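Foro interno del personal - Servicios generales, sede de Larnville
Hilo: Automatización del office de planta y reasignación de tareas

Enviar por correo | Imprimir

coordinacion_sg
Se comunica al personal que, a partir de octubre, la reposición y el orden del office pasarán a realizarse con el brazo Erano durante el turno de mañana. La medida afecta a las tareas de colocación en estantes y encimera; la limpieza y el control de caducidades continúan a cargo del equipo. Se ruega formular en este hilo las observaciones que procedan.

turno_manana_2
Solicito aclaración sobre las horas. El office atiende a 200 personas y la reposición ocupa buena parte de nuestra jornada. Si esa tarea desaparece, conviene que conste por escrito a qué se destinará el tiempo restante.
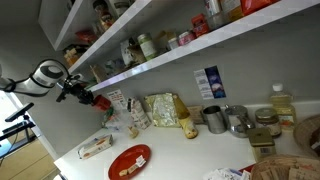 Encimera y estantes del office, con el brazo sujetando un objeto rojo.

coordinacion_sg
Las horas se destinarán a la recepción de pedidos y a la atención de salas. No se prevé reducción de jornada.

almacen_kusilville
En Kusilville llevamos ya un tiempo con un sistema similar y la valoración es favorable - sobre todo por los estantes altos, que antes obligaban a usar escalera. El registro del último periodo recoge 2377 movimientos.

turno_manana_2
No comparto esa valoración. Un registro de movimientos no refleja las veces que una persona debe recolocar lo ya colocado. Además, en un office conviven tarros, bolsas, cestas y botellas de tamaños muy distintos, y el criterio para ordenarlos lo tenemos quienes trabajamos allí.

prevencion_price
Desde el edificio Price se recuerda que debe delimitarse la zona de alcance del brazo antes de compartir la encimera. La formación prevista es de hasta 50 minutos por persona, dentro del horario laboral.

turno_manana_2
Se agradece la información. Mantengo la petición de que el reparto de tareas se publique antes de octubre.

coordinacion_sg
Se toma nota. El borrador del reparto se adjuntará a este hilo.

Contacto: Servicios generales, Larnville | © Todos los derechos reservados | Volver arriba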